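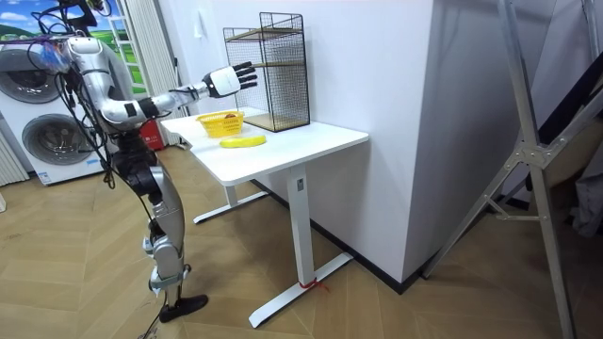

2 min read

Humanoid cell, Drasard site. Weekly check, Saturday, 17 hours run since last one.
Checked by: Yuzhen Bai

Right hand, open and close: OK. Fingers open fully, black segments all clean.
Right elbow: OK. Faint click at full reach, same as Feb. Leave it.
Left arm: OK, slow to home twice. Bautista to look at the log.
Cables over shoulder and torso: FAIL. Tangled again, strands hanging down to the hip. Re-tie before next run, leave slack for the arm.
Thin cable by the legs: FAIL. Trip risk, clip it up.
Feet and ankles: OK. Bolts nipped up.
Desk: OK. No wobble. Red wrap on front foot still holding, dont cut it off.
Mesh shelf: OK. Hand clears it but not by much. Recheck after any change to arm height, set at 1,030 mm from floor.
Basket and plate: OK, both yellow ones on desk.
Ladder: comment only. Too near the desk for my likeing. Move it before full reach test.
E-stop: OK, tried twice.

Not signed off till both cable items done. Ties on order from Ulloa, pack of 120.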